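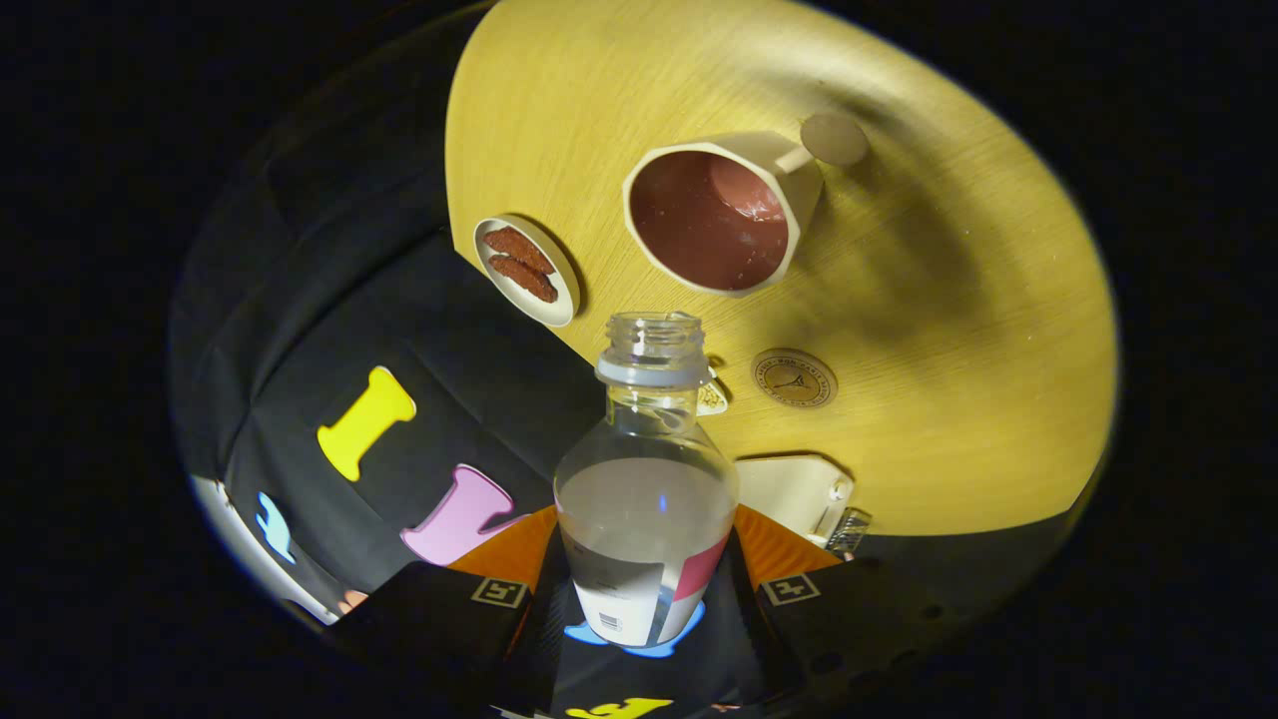 Ticket 1349
Product: Grarna hand-held gripper kit, two-finger, with wrist camera and marker tracking
Raised by: Prelstead site
Handled by: Wandesard product support
Opened: 2020-02-19
Priority: normal
Status: closed, follow-up noted

Fault as reported

Finger width reading drops out when the gripper is closed on a bottle. The live view carries on as normal and the recording is saved, but the width column in the log shows blanks for part of the grasp. Left finger is lost more often than right. No fault shown on the status light. The customer is on trial terms and has asked whether this is a defect in the unit or in the software.

Customer also asks if the orange finger pads can be bought separately.

Set-up at the customer's end

Kit bought through Stockdale, standard orange pads, markers as supplied. Software 3.1. Camera exposure on automatic. Work is done at a small round table with household items: drinks bottle, mug, saucer and so on. The table is lit from one side and the floor covering is black.

Log

Entry 1, support
Asked for the session folder and the calibration file. Asked customer not to recalibrate until we have both. Sent the cleaning note for the markers (dry cloth only, no solvent, the print lifts).

Entry 2, customer
Folder uploaded. The markers were wiped as instructed and the dropout is the same. With the fingers closed on nothing there is no dropout. With a mug there is the odd blank, never more than one or two rows. The clear bottle is the worst.

Entry 3, support
Folder received and opened. 700 rows in the sample session, 116 of them without a left finger value. Blanks come in runs, each starting within a few rows of contact. Calibration file is valid and matches the serial number. Cable and connector faults ruled out, as the image rows are complete and the timestamps are even.

Played the session back against the log. The runs of blanks fall where exposure steps up. With a dark floor filling a large part of the view, the automatic setting brightens the image, and the light border of the left marker then spreads into the black squares. The detector rejects it. The right marker is on the shaded side and survives.

Request to customer:
1. Open Camera, then Exposure, and change from Automatic to Fixed.
2. Point the gripper at the table with the fingers open and set the level so the marker borders are white but the pattern edges stay sharp.
3. Save as a profile. Do not use the "last used" option, as it goes back to Automatic on restart in this version.
4. Repeat the bottle grasp and send the new log.

Entry 4, customer
Fixed exposure set. Much better. Three short gaps left over the whole session, all while the gripper is turned so the light comes straight in along the fingers. Also noticed that the width with the bottle held reads slightly smaller than the bottle measured with callipers. Is this part of the same fault?

Entry 5, support
Separate matter. The width is worked out from marker spacing, which gives the distance between the finger bases. The pads are soft and wedge-shaped and will give under load, and so will a thin plastic bottle, more so with the cap off. The value should be read as finger position. It is not a measurement of the object. Page 3 of the quick guide says "object width" and this is wrong. Raised with the documentation team.

For the remaining gaps, turn on Fill Short Gaps under Log Options. It fills up to five rows and flags each one in the last column. Longer gaps are left blank on purpose.

Entry 6, customer
Fill option on. Flagged rows are easy to filter out on our side. Happy with that. Still no answer on pads.

Entry 7, support
Apologies, missed. Pads are sold in pairs through Stockdale as a spare part. Change both together and run the zero routine afterwards with the fingers fully closed. The old zero will not carry over, even with pads from the same batch.

Cause

Over-exposure of finger marker under automatic exposure against a dark background. No hardware defect. Unit not returned.

Open items

Exposure profile lost on restart when "last used" is selected: confirmed on our bench unit, fix planned for the April release.
Quick guide wording on width: with documentation.
Matt markers to reduce glare: under test at Wandesard, no date given to customer.

Closed with the customer's agreement. Reopen under the same number if blanks longer than five rows come back with exposure fixed.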